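Laundry Day, Bed Edition: Shirts on the Green Sheet
By Thu Ninh
Posted 2024-01-12 in Home & Folding

If you've been reading along since September, you know I have a soft spot for folding laundry. The washing, fine, I can take it or leave it, but give me a pile of T-shirts and a big flat surface and I'm happy for the whole afternoon! This gallery is a short one from the Plelcombe laundry room, where the best folding table in the place is a bed. I love this setup so much. You turn away from the washers with your arms full, drop everything on the sheet and get going.

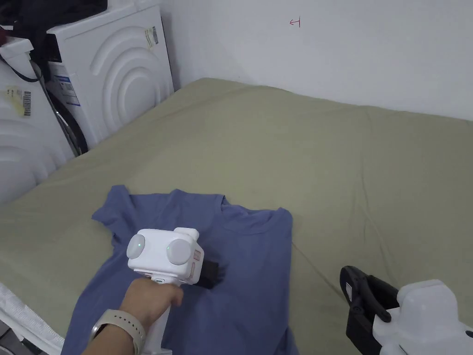

Reading time: 2 min (362 words)

Blue tee, face to face with the green sheet. I could look at these two colors together all day: periwinkle on sage, like a hydrangea with its leaves. The shirt is spread flat with one sleeve flung out to the side, and it still has those soft wrinkles running through it. I like to start right there, with everything open, and smooth from the neckline down before I fold anything. Pull the collar straight first. The ribbing tells you if the rest of the shirt is sitting square (mine never is on the first try, and I've been at this for years).

Check out the washers back in the corner, too. They have those curved ridges pressed into the side panels, and there's a dark bundle sitting up on top. The top of a washer is prime real estate in any small laundry room and I will defend that forever. At my old place in Brirnport I kept a whole week of socks up there.

Oh, and there's a loose bit of tan thread lying on the sheet next to the shirt. I never trim threads while I'm folding. They go in a jar on the windowsill at home and get used for tying up seed packets. 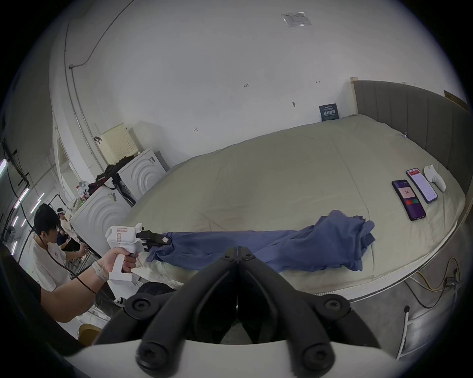
Slate blue along the near edge of the bed, one end flat and the other in a heap.

I have such affection for this stage! The left side is a nice long strip with a straight upper edge, and then the right end is all crumple, folds piled on folds. When I get a piece looking like that, I leave the flat part alone and work on the heap, easing it outward a little at a time. If you grab the whole thing and shake it, you lose the good edge and you're back to the beginning.

The sheet helps more than you'd think. It's a fitted one, pulled smooth enough that there are only faint wrinkles near the cloth, and a smooth surface makes it so much easier to see what your fabric is doing. I used to fold on a quilt and couldn't tell a crease in the shirt from a bump in the batting. If your bed is the only big surface you've got, strip off the fluffy layers first and fold on the sheet.

A couple of you asked about my own folding sheet after the Ustham post. It's a plain green cotton one, washed so many times it has gone soft as a dishcloth, and no, I don't iron it.

Next gallery: towels, and my very strong feelings about thirds.

Filed under: laundry, folding, T-shirts, small rooms
12 comments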